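캡슐 서랍 위에 커피 머신을 올려도 괜찮을까요? (깊이와 흔들림 문제)

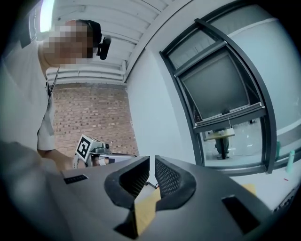 작업대 앞에서, 몸을 앞으로 숙인 사람

작성자: 아침두잔

안녕하세요. 저는 한국에 와서 산 지 몇 년 된 사람입니다. 한국어가 조금 어색해도 이해해 주시면 감사하겠습니다.

부엌이 좁아서 커피 캡슐을 넣는 서랍을 사려고 합니다. 서랍 위에 커피 머신을 올리는 형태입니다. 후보는 두 가지입니다. 하나는 Flisteo의 철망 서랍이고, 다른 하나는 Pesonen의 막힌 서랍(옆면이 판으로 된 것)입니다. 두 제품 모두 판매 페이지에는 캡슐이 최대 20개 들어간다고 쓰여 있습니다.

제 머신은 Kudport 2306 모델입니다. 물통이 뒤쪽에 있고, 물을 가득 채우면 꽤 무겁습니다. 제가 걱정하는 점은 다음과 같습니다.

첫째, 서랍을 열 때 머신이 앞으로 기울어지지 않습니까? 캡슐을 꺼낼 때마다 한 손으로 머신을 잡아야 한다면 사고 싶지 않습니다.

둘째, 머신의 뒷발이 서랍 윗판 밖으로 나가도 됩니까? 제가 줄자로 재어 보니 뒷발이 윗판의 끝에 거의 걸립니다. 상판의 깊이가 579mm이기 때문에 서랍을 벽에서 조금 떼어 놓는 것은 가능합니다.

셋째, 철망으로 된 것은 물방울이 캡슐 위로 떨어집니까? 머신을 쓰고 나면 받침 주위에 물이 조금 남는 편입니다.

매장에 가서 직접 보고 싶었지만 우리 동네에는 진열된 곳이 없었습니다. 사용해 보신 분의 의견을 부탁드립니다. 사진보다는 실제로 쓸 때의 느낌을 알고 싶습니다.

작성자: 철망서랍사용중

저는 Flisteo의 철망 서랍을 지난 9월부터 쓰고 있습니다. 머신은 다른 회사의 것이지만 크기는 비슷할 것이라고 생각합니다. 저도 외국에서 온 사람이니 표현이 정확하지 않은 부분은 양해해 주십시오.

기울어지는 문제에 대하여 말씀드리겠습니다. 머신은 서랍의 틀 위에 올라가고, 움직이는 것은 안쪽의 칸뿐입니다. 그래서 서랍을 열어도 머신은 그대로 있습니다. 다만 서랍을 빨리 당기면 전체가 앞으로 미끄러질 수 있습니다. 우리 집 상판은 매끄러워서 처음에는 매번 조금씩 앞으로 나왔습니다. Jodix의 얇은 미끄럼 방지 패드를 잘라서 네 귀퉁이 밑에 붙인 후에는 그런 일이 없습니다. 패드가 너무 두꺼우면 높이가 올라가서 위쪽 찬장에 머신 뚜껑이 닿을 수 있으니, 사기 전에 뚜껑을 연 상태의 높이도 재어 보십시오. 저는 이것을 재지 않아서 패드를 한 번 바꾸었습니다.

뒷발은 반드시 윗판 안에 들어와야 한다고 생각합니다. 물통이 뒤에 있는 모델이면 무게도 뒤에 있습니다. 발이 끝에 걸려 있으면 물을 채울 때 위험합니다. 줄자로 머신의 몸통 말고 발과 발 사이를 재어 보십시오. 몸통은 조금 나와도 발이 안에 있으면 저는 괜찮다고 봅니다.

물방울은 떨어집니다. 윗부분도 철망이기 때문입니다. 많은 양은 아니지만 캡슐 뚜껑에 얼룩이 생긴 적이 있습니다. 저는 머신 밑에 실리콘 매트를 깔았습니다. 매트는 윗판보다 조금 작은 것이 좋습니다. 크면 앞쪽으로 늘어져서 서랍에 걸립니다.

그리고 캡슐의 개수에 대해서는, 우리 집에서 쓰는 것은 뚜껑의 테두리가 넓어서 나란히 넣으면 서로 닿습니다. 한 줄을 비우고 설탕 봉지를 넣었습니다. 캡슐의 종류를 먼저 확인하시기를 권합니다.

작성자: 라떼조아

그냥 막힌 거 사세요. 철망은 먼지가 들어가서 청소하기 귀찮습니다. 저는 Pesonen 쓰는데 문제 없었습니다. 머신은 다른 거라 깊이는 모르겠습니다.

작성자: 상판이좁은집

위의 두 분과 조금 다른 의견입니다. 저는 두 종류를 모두 써 보았습니다.

Pesonen의 서랍은 물이 바로 떨어지지 않아서 좋습니다. 그러나 안이 보이지 않기 때문에 캡슐이 얼마나 남았는지 열어 보아야 알 수 있습니다. 저는 마지막 캡슐을 쓴 다음 날 아침에야 서랍이 비어 있는 것을 알게 된 적이 여러 번 있습니다. 또 윗판의 가장자리에 낮은 턱이 있어서, 발의 간격이 넓은 머신은 턱 위에 올라가게 됩니다. 제 머신이 그런 경우였고, 흔들려서 결국 철망으로 바꾸었습니다.

질문하신 모델은 제가 가지고 있지 않으므로 맞는다고 말씀드릴 수 없습니다. 종이를 윗판의 크기대로 잘라서 머신 밑에 놓아 보시면 발의 위치를 쉽게 확인할 수 있습니다. 신문지로도 충분합니다.

한 가지 더 말씀드리면, 저는 서랍에 200mm 정도의 앞 공간을 남겨 둡니다. 그렇지 않으면 서랍을 끝까지 열었을 때 상판 밖으로 나와서 지나가다가 팔꿈치에 걸립니다. 상판 깊이에서 서랍의 깊이와 이 앞 공간을 빼 보시면 벽에서 얼마나 뗄 수 있는지 계산이 됩니다. 전원선이 머신 뒤에서 눌리지 않는지도 같이 보십시오.

작성자: 아침두잔

세 분 모두 감사합니다. 종이를 잘라서 놓아 보았습니다. Flisteo의 크기로는 뒷발이 종이 안에 들어오고, Pesonen의 크기로는 왼쪽 뒷발이 턱이 있는 자리에 올라갑니다. 그래서 철망으로 주문하려고 합니다. 실리콘 매트는 집에 있는 것을 잘라서 쓰겠습니다. 뚜껑을 연 높이는 오늘 저녁에 재어 보겠습니다.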